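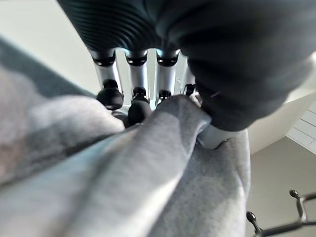

Attachment 1: light grey fleecy item, heathered, close up.

Ticket 847: Grey fleece pilling and going stiff after wash
Category: Laundry / fabric care
Opened by: Kyu-ri Ma
Handled by: Austra Lill
Opened: 2022-11-10
Status: Closed, with reservations

Original report (Kyu-ri Ma)

The grey sweats from the Zandow order are coming out of the laundry room feeling like cardboard on the inside. The outside is all right, or at least no worse than you'd expect. It's the brushed side that has gone flat and scratchy, with little hard pills along the cuffs. The navy ones from the same order are fine. I've been told by more than one person that the grey fabric is simply cheaper. Can someone look at this properly before we throw out the lot and buy more of the same?

Settings used: normal cycle, warm, Komeo liquid, Komeo softener in the drawer, tumble dry on high until the buzzer goes.

Reply 1 (Austra Lill)

Thanks for the photo. It's too near and too soft in focus to show pilling one way or the other, so I'm going on your description until I get my hands on one. It does tell me we're talking about the heathered grey and not the flat grey from the older order, and that helps.

I don't buy the cheap fabric theory yet. Navy and grey came in on the same Zandow invoice with the same fibre content on the label. If the grey is worse, I'd want to know whether it gets washed differently first. Are the two colours going in together?

Reply 2 (Kyu-ri Ma)

No, the navy goes in cold with the darks. Grey goes in with the towels.

Reply 3 (Austra Lill)

Well, there's a suspect. Towels shed lint and they're rough on anything brushed. They also take ages to dry, so the sweats get cooked while the towels catch up. Please don't change anything yet. I'd like to see it happen before we start fixing it, otherwise we'll swap five things at once and argue about which one did it.

Log, first test

Took two grey tops that had never been washed and marked the labels with a laundry pen. One went through the usual towel load. The other went in with the navy lot, cold, and was hung on the rack. Same detergent for both, softener in both.

Towel load top: inside noticeably flatter, lint all through it, cuffs starting to fuzz. Cold load top: still soft. A bit of a waxy feel to it that I didn't like, but soft.

One wash is not much evidence and I said as much to everybody who came by to tell me it was solved.

Log, second test

Repeated it with the same two tops, three more washes each, so four in total. The towel top now has proper pills on both cuffs and along the hem. The rack top has none that I can find. The waxy feel is worse on both, though, and water beads on the inside of the fabric for a few seconds before it soaks in. That looks like softener buildup to me. The bottle says it "restores" fleece. I'd like to know what it thinks it's restoring.

Kyu-ri asked whether we should try the Trandomow fabric balls. I've read the packet. It promises less drying time, less static, less creasing and fewer pills, and doesn't say compared to what. Happy to test them later, on their own. They're not going in during this one.

Log, third test

No softener. Ran the rack top through a plain warm rinse with half a cup of white vinegar, then a normal cold wash with a short measure of detergent. Waxy feel mostly gone. Did the same to the towel top. It picked up some softness, less than I'd hoped, and the flattened patches stayed flat. A soft brush on the inside lifted the nap a little while it was still damp. I wouldn't call that a repair.

The pills came off with the Maeng fabric shaver. Go gently over the seams, the guard is wider than it looks and it'll happily nick a thread.

Reply 4 (Kyu-ri Ma)

So can we say it was the towels?

Reply 5 (Austra Lill)

We can say towels plus high heat, and I can't separate the two from what I've done. The softener is a second problem sitting on top. What I'm not prepared to say is that the grey is a worse cloth than the navy, because nobody has put a navy one through the towel load. If you've got one to spare, I'll do it.

Interim instructions for the laundry room

Grey fleece goes with the navy, inside out, cold. Keep it away from towels and anything with Velcro. Skip the softener. Hang on the rack, or tumble on low and take it out while the seams are still slightly damp. Fold it dry, please, last time there was a pile left on top of the dryer overnight and it smelled like a hockey bag.

Anything already pilled: shave it, vinegar rinse once, see how it feels, then decide. Don't bin it for being stiff until it has had the rinse.

Follow-up, January

Kyu-ri reports fewer complaints. I'd point out that fewer people have been wearing the old ones, so I'm not putting too much weight on that. The two marked tops are on the shelf over the sink if anyone wants to feel the difference. The navy test still hasn't been done. Closing this, reopen it when a spare navy turns up.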